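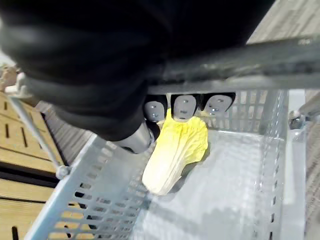
Ternamus: two-arm grocery picking with a wrist view

Ternamus is a set of teleoperated grocery-picking episodes, plus the training code for Feltivari, our method for deciding when a policy should trust the wrist camera and when it should look at the whole shelf. We had a great time building it and would love to see people break it.

Version notes
The current release is dated June 30, 2020. It replaces the September preview, which had the left and right gripper channels swapped in some files. If you trained on the preview, please download again!

What's in it
261 training episodes and 16 held-out episodes. Each one has a head view, wrist views, joint positions, gripper commands and a one-line instruction such as "put a napa cabbage in the basket." The groceries are artificial, so they keep their shape and color from one session to the next (real bitter melon does not last long under lab lights, we tried).

The task
One arm picks from the shelf, the other looks after the basket. The shelf compartments are packed the way a store would pack them, with items touching and overlapping, and some compartments mix kinds.

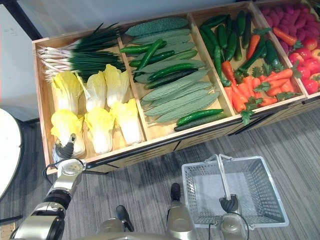

Cabbages were the item we argued over most. They sit side by side, so a grasp that's slightly off goes for the neighbor, and once the fingers are close the head view has very little to say. Carrots among cucumbers are the opposite case: picking the right one is a job for the head view, and the wrist only matters at the end.

How Feltivari works
A small gating network reads both views and outputs a weight for each at every step. It gets no labels of its own and learns from the same imitation loss as the policy. We expected to need a schedule to keep it from collapsing onto one camera. A little dropout on the view features was enough, and we were thrilled.

Results so far
All numbers come from 3 training seeds. Gating beat plain concatenation on every seed, with the clearest gain on cabbages. On bitter melons the two were even. Per-item tables are in results/items.csv.

Known gaps
One shelf, one room, one lighting setup. No soft bags. Failed grasps are kept and flagged with retry=1, so filter them if you want clean demonstrations only.

Contacts
Huia Doolan (data, file formats) and Rosimeire Arruda (gating code, training). Open an issue before you email, please, so others can find the answer too.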